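Le linge noir, ou comment j'ai perdu une soirée de février

2026-02-08, dans Vie de la maison

Bon, je reprends le blog après des semaines de silence et je le reprends avec... des chaussettes. Je sais, je sais. J'avais promis la suite du carnet de voyage, elle viendra, mais là j'ai passé la soirée d'hier à plier du linge sur le lit et j'ai plein de choses à en dire (si, si).

Chez nous le linge se divise en deux : les couleurs, qui se rangent à peu près toutes seules, et le noir. Le noir, c'est l'enfer. Mes chaussettes sont noires, mes collants sont noirs, mes leggings sont noirs, et une fois tout ça en boule au fond du panier, bon courage pour savoir qui est qui. Sous la lampe du salon je ne vois rien du tout. Pendant longtemps je pliais sur le canapé, qui est bleu marine, vous imaginez le résultat !

Depuis cet hiver je fais tout sur le lit, sur le plaid rose en polaire. Rose vif, le plaid. Mon frère dit qu'il lui brûle les yeux, moi je l'adore, et surtout le noir se détache dessus comme en plein jour. On voit les bords, on voit le bord-côte, on voit aussi toutes les petites peluches blanches, hélas.

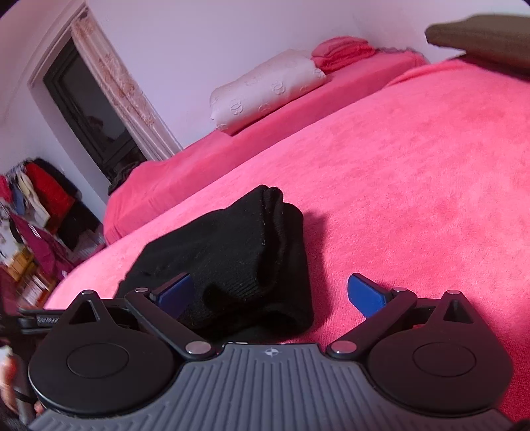 Les chaussettes d'abord

Je commence toujours par elles, par lâcheté, parce que c'est petit et que ça va vite. Ma grand-mère, née en 1947, roulait les siennes en boule en retournant le haut par-dessus, et je l'ai fait toute ma vie sans me poser de question. Sauf que ça détend l'élastique, et les miennes finissaient toutes sur les chevilles. Maintenant je pose la paire bien à plat, talon sur talon, je rabats la pointe et puis le haut, et je glisse le petit paquet debout dans le tiroir. Ça tient plus ou moins. Les chaussettes courtes tiennent moins bien que les longues, et celles qui ont beaucoup tourné en machine ne tiennent pas du tout, je les cale au fond contre les pyjamas.

Pour les orphelines, j'ai un sac en tissu accroché derrière la porte. J'y ai retrouvé une chaussette de ski que je croyais perdue depuis 2024 ! L'autre, évidemment, je l'avais jetée à l'automne.

Les collants et les leggings

Alors là, on passe aux choses sérieuses. J'ai demandé conseil à Wai-kit Chang, ma voisine du dessus, qui a fait de la danse pendant des années et qui a donc plié plus de collants que je n'en porterai jamais. Sa méthode : on étale tout, on cherche la ceinture, on la remet bien droite avant de toucher au reste. Moi je faisais le contraire, j'attrapais une jambe et je tirais, et ça finissait en tortillon.
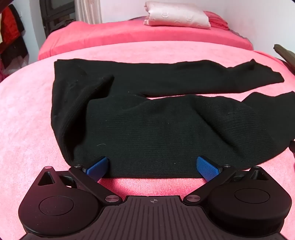 Ensuite une jambe sur l'autre, on plie en deux, encore en deux, et on termine par la ceinture qui vient envelopper le tout. Avec les ceintures larges c'est un bonheur, avec les fines ça se rouvre dès qu'on a le dos tourné. J'ai essayé les petites pinces Skekier, celles qu'on voit partout en ce moment, et je ne suis pas convaincue : elles marquent la maille et je les perds. Je les ai recyclées pour fermer les paquets de riz.

Autre chose que je fais depuis peu, je range les collants épais d'un côté et les fins de l'autre. Avant, je sortais tout le matin pour trouver les chauds, à sept heures, dans le noir, en râlant. J'ai pris pour ça deux boîtes Lolow en solde, un peu trop hautes pour mon tiroir du bas (j'avais mesuré, pourtant, mais sans compter la poignée). Elles vivent donc sur l'étagère de l'armoire et ça me va.

Reste le problème des peluches. Le polaire en dépose, le noir les garde, et je passe mon temps à les enlever du bout des doigts en regardant une série. J'ai un rouleau adhésif, il marche très bien sur les manteaux et assez mal sur la maille fine, ça accroche. 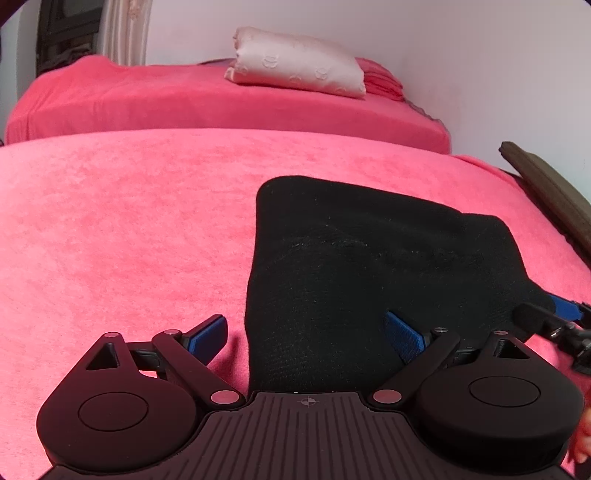 Ma mère me conseille une brosse en caoutchouc, légèrement humide, toujours dans le même sens. Je n'en ai pas encore trouvé dans le quartier, si vous en avez une qui ne s'abîme pas au bout d'un mois, dites-moi laquelle en commentaire. J'ai aussi lu qu'il fallait laver le noir à l'envers, ce que je fais une fois sur deux, quand j'y pense.

Prochaine étape, le tiroir des tee-shirts, que je repousse depuis Noël. Et la suite du carnet de voyage, promis, les photos sont triées, il ne me manque plus que le texte.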